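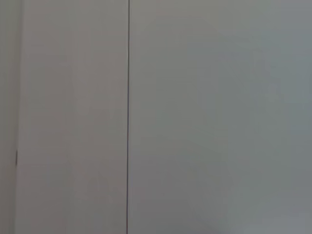 An afternoon at the Brodness open house

I've been promising for months that I'd go see whether a machine can put my dishes away yet, so in June I finally drove out to the Brodness open house and spent an afternoon finding out. Short version: sort of, slowly, and please don't rush it.

The place is an old seed warehouse with a coffee cart out front (good coffee, terrible muffins). You sign in, get a sticker, and then you're pretty much free to wander between the demo bays until somebody starts talking at you. In my case that was Jolien Dierckx, who runs the kitchen bay and talks even faster than I do.

Doors, doors, doors

I figured the hard part would be the glasses. Nope! Jolien says her group has spent most of the year on cupboard doors. Think of two plain panels side by side, no handle, no knob, one thin dark line between them. You or I would run a fingertip down that line and pull without a thought. A wrist camera pushed up that close gets a whole lot of gray and one seam to go on, and then the arm still has to decide which side swings.

They keep a log on the wall by the bay. When I came by it was at 1038 door attempts, and somebody had drawn a little party hat next to 1000. I asked how many had worked and she laughed and said that was a different sheet. I never did get to look at the other sheet, which I'm still a bit sore about.

I stayed for three tries. On the first the arm got the door open and sort of parked there, thinking. The second one it missed completely and backed off. Third try, open, mug on the shelf, door shut – and the whole row of us clapped like it was a school play.

The shop-floor side

Across the aisle Sileck had a parts-sorting setup, bolts and washers into bins, and I have to say it was way ahead of the kitchen stuff. Same bins, same light, same parts all day long. It just kept going. The guy next to me runs a small machine shop and he was asking real questions about changeover time, so I think they may have made a sale there.

Obradović was showing a towel folder. I wanted to love it. It does a nice flat hand towel, but a fitted sheet is on the "next year" list, and I've been putting fitted sheets on my own next year list since college.

Dridel had bay 2, down at the far end, but by the time I got there they were packing up. I took a brochure.

So, would I buy one?

For a workshop with one boring job, I'd be tempted. For my kitchen, no, with my sticky corner cabinet and the drawer that only opens if you lift it. I asked Jolien if she has anything like it at home and she said she has a dishwasher and two teenagers, and the dishwasher is more reliable.

If you go, parking is free behind the building and the kitchen demos run until four. Get there before three or you'll be watching over people's shoulders.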